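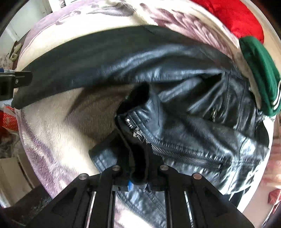 The Maihi hand gripper closed on a leather jacket, fleece blanket underneath.

TRIAL PERIOD

The Maihi kit arrived on Saturday with 2 grippers and a contract. Lejla Nikolovski read the contract first. Jolletti would pay 400 for a month of recorded laundry sorting. Clause 52 said the operator must not use bare hands.

She started with the pile as it was. The jaw took the leather jacket near the collar and pinched a good fold of it. She logged the grip: leather, creased, zipper near the collar. She logged the blanket as fleece, cream and lavender. The form had a field marked Owner. She left it blank.

At 9 p.m. Ghizlane Ouazzani called from the Hendendale office.

"Your jacket entries are slow," she said. "You pick it up, you hold it, you put it back."

"Is that a fault?"

"The software flags it as indecision."

"What does it suggest?"

"A second bin. Keep and Donate. Most testers set up 2."

Lejla put a laundry basket on the floor and labeled it Keep. She squeezed the trigger. The grip force read normal.

Comments

parska_reader: Clause 52 got me. I'd have used my hands by the second sock.

T. in Hendendale: Does she ever fill in the Owner field?

More short fiction
The Parska Elevator
Firmware for a Widow
Notes on a Returned Vacuum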